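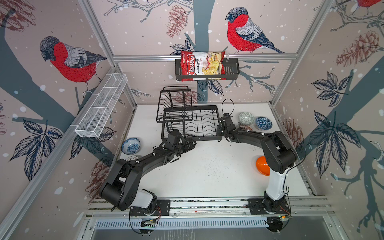 4. Hanging the first length

4.1 Allow newly plastered walls to dry fully and seal them with Brinel wall size before starting. Leave the size for 30 minutes.

4.2 Check that all rolls carry the same batch number.

4.3 Draw a plumb line on the wall 475 mm from the corner. The first length must follow this line and not the corner itself.

4.4 Cut the length with an allowance of 50 mm at top and bottom.

Note: On papers with a large repeat, match the pattern at eye level before cutting the next length.

4.5 Apply Hirketti paste evenly to the back of the paper, fold it loosely and leave to soak for up to 15 minutes. Soak every length for the same time.

4.6 Hang from the top and smooth outwards from the centre with a dry brush.

Caution: Switch off the electricity at the mains before trimming near sockets or switches.

4.7 Wipe paste from the seams with a damp sponge. Do not rub.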